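I've been sorting toy bricks by color for a month now, and the Malleo sorting tray has made it far more fun than it has any right to be! White plastic, three compartments side by side, no lid, no clips.

The compartments are wide enough to get a hand in properly, and the colors really pop against the white - red, blue and yellow each get their own spot. I use it on a dark brown marble-pattern top with pink leopard-print walls behind (yes, I love it).

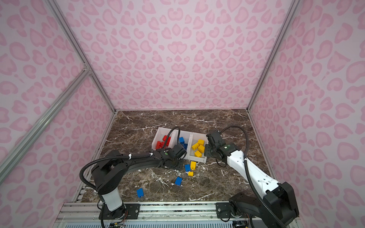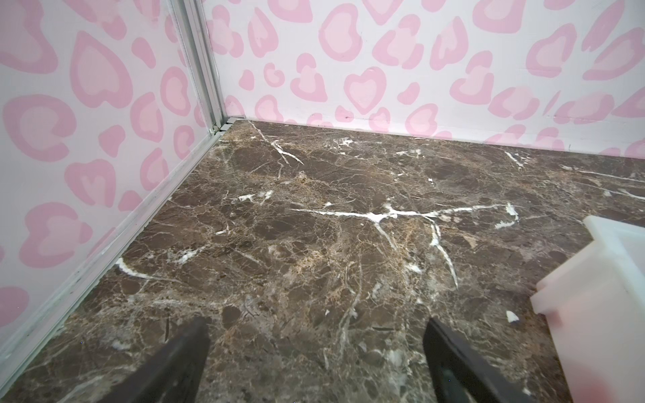
**Luana Dantas**
*Reviews editor, Kornine*

My one gripe is the size. With a set of 326 pieces I had to empty it twice, and I'd buy a deeper version tomorrow. It rinses clean under the tap, though, and I've already ordered a second one for the beads.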